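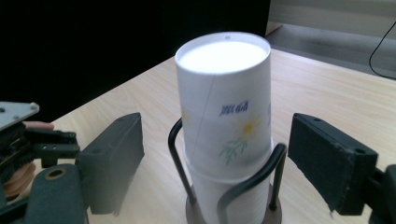
December, 9:40. Tea corner, cup and holder check, continued from the previous page.

Holder under test is the Rultow wire one: black bent rods, round brown base. Base sits flat on the square table, no rocking. Cups are the white paper ones with printed flowers. Delivered as one carton of 100, of which 73 were left when I started.

Nesting. A cup drops into the one below until the wall taper stops it, and a clear lip shows where the two meet. With light pressure they separate by hand at the first pull. Pressed down hard they hold, and the lower cup tends to come up with the upper one. Twisting a few degrees before lifting fixes this. Pulling straight up does not.

Seam. The side seam is a paper overlap and adds a little thickness on one side. If all the seams in a stack line up, the stack leans by the time it clears the loops. Staggering the seams straightens it. Mahrous claims on its sheet that this does not matter for short stacks. It does, slightly.
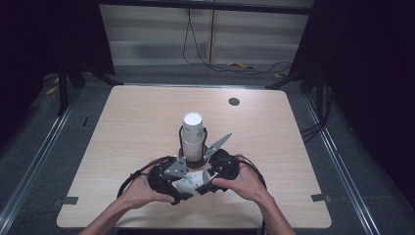
Rims. The rolled rim takes a side squeeze well but keeps a crease if the wall just under it is pinched. Cups go on the stack base down, and any cup laid on its side gets looked over at the rim before it goes back. Rejects so far: 18, nearly all from the bottom layer of the carton, so probably transit damage at Clerkuvberg.

Loops. Wire clearance is fine on the way in. On the way out the upper cup can brush a loop if lifted at an angle. No scratches on the print that I could find. Bending the loops outward was tried on the Dulov holder last month and made it worse – the stack then moves about and the lean comes back.

Position. Center of the table, clear of the hole at the rear. Closer to the front edge it gets knocked by sleeves.

To do:
Repeat the twist test with the new carton.
Measure lip height, pressed and unpressed.
Ask Mahrous for the wall thickness at the seam.
Flatten the empty carton and take it down.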